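Rapport de projet : ranger la vaisselle d'une cuisine partagée
Atelier « Espaces domestiques », deuxième année
Gadisa Tekleab et Baiba Ķēniņš
Rendu le 8/22/25

1. Le sujet, et comment nous l'avons rétréci

Le sujet de départ s'intitulait « Habiter ensemble ». Après deux réunions et un tableau blanc entièrement rempli de flèches, nous l'avons ramené à une question plus modeste : pourquoi la vaisselle de la résidence Unddale ne retourne-t-elle jamais à sa place ? Notre encadrant a jugé que c'était réducteur. Il n'habite pas à Unddale.

La cuisine en question sert à tout l'étage. On y trouve un évier, deux plaques, un placard haut que Baiba atteint sans effort et Gadisa avec un tabouret, et une table qui fait office de plan de travail, de bureau, de dépôt et, certains soirs, de table. Le carrelage est clair, ce qui permet de suivre sans difficulté les déplacements de quiconque a renversé du café.

2. État des lieux

Nous avons passé les deux premières semaines de juillet à inventorier ce que contenait la pièce. Le total s'élève à 107 pièces de vaisselle et d'ustensiles, dont 38 fourchettes. Nous avons recompté les fourchettes. Pour les couteaux, le chiffre est si bas que nous préférons renvoyer le lecteur à l'annexe.

Les assiettes se répartissent en deux familles. Les assiettes en inox, achetées en lot par une promotion antérieure chez Gullis, ont survécu à tout : elles sont rayées, elles sonnent comme des cloches quand on les pose, et elles s'empilent bien. Les assiettes en céramique viennent des parents, chacune avec son motif, et s'empilent comme elles peuvent. Personne ne veut manger dans l'inox, mais l'inox est toujours là le dimanche soir, si bien que tout le monde y mange.

Les résultats les plus instructifs concernent la table. Nous y avons relevé, selon les jours, des planches à découper, du pain, des bocaux, des chargeurs, un manuel de statistiques et une unique chaussette de sport dont la propriété reste contestée. Un objet posé sur la table y reste. Nous avions prévu de mesurer la durée moyenne de séjour, mais plusieurs objets étaient encore en place à la fin du projet, ce qui fausse le calcul.

3. Première proposition : les étiquettes

La méthode était simple. Chaque étagère a reçu une étiquette (« assiettes plates », « bols », « couvercles, si vous en trouvez ») et chaque tiroir une couleur. Nous avons imprimé une notice d'une page, affichée au-dessus de l'évier.

Au bout d'une semaine, l'étagère « bols » contenait des tasses, et une main inconnue avait ajouté au stylo, sous « couvercles », le mot « non ». La notice a servi à noter un numéro de téléphone. Nous considérons tout de même cette phase comme utile : elle a montré que les habitants lisent les étiquettes.

4. Deuxième proposition : réduire le trajet

Baiba a eu l'idée de regarder les gestes au lieu des étagères. Entre l'égouttoir et le placard, il fallait traverser la pièce, contourner la table et ouvrir une porte qui ferme mal. Entre l'égouttoir et la table, il suffisait de se retourner. Le choix des habitants devient alors assez compréhensible.

Nous avons donc :
- descendu les assiettes courantes sur une étagère ouverte, modèle Oltulow, à côté de l'égouttoir ;
- réservé le placard haut aux plats de fête et à l'appareil à fondue, que nul n'a réclamé ;
- rangé les assiettes en inox debout, sur la tranche, dans un casier, pour qu'on puisse en saisir une par le bord sans soulever toute la pile ;
- fixé un panier Mamo sous la table pour tout ce qui n'a rien à faire dans une cuisine.

Le casier vertical est la modification dont nous sommes le plus fiers. Une assiette prise par le bord se remet au même endroit avec le même geste, et le bruit a nettement diminué. Le panier, lui, a été plein en trois jours. On y jette, on n'y reprend rien.

5. Résultats

Nous avons effectué 26 relevés, toujours le soir, en notant si la vaisselle courante était rangée, propre mais en attente, ou simplement ailleurs. L'inox rentre désormais au casier presque tous les soirs. La céramique suit de loin. Quant à la table, elle demeure ce qu'elle était. Gadisa avait annoncé dans la note d'intention un objectif de 100 % de surface libre ; nous demandons au jury de lire cette phrase avec indulgence.

Si c'était à refaire, nous commencerions par la table. Nous aurions aussi interrogé les habitants avant de poser les étiquettes, et fait réparer la porte du placard, dont la charnière figure encore sur la liste des travaux de l'été.
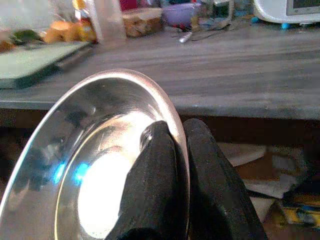
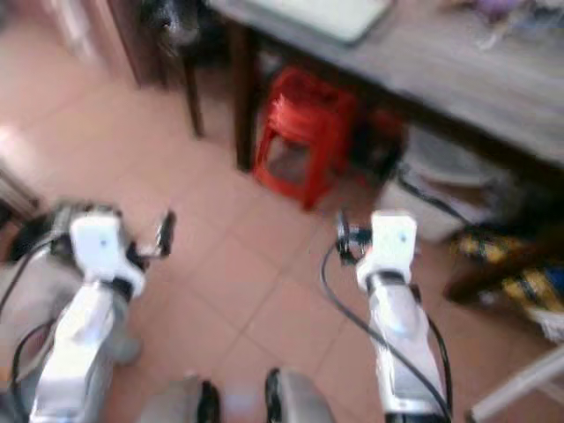
Fig. 4 et 5. La cuisine d'Unddale : une assiette en inox devant la table (fig. 4) et le carrelage, avec la table en haut à droite (fig. 5).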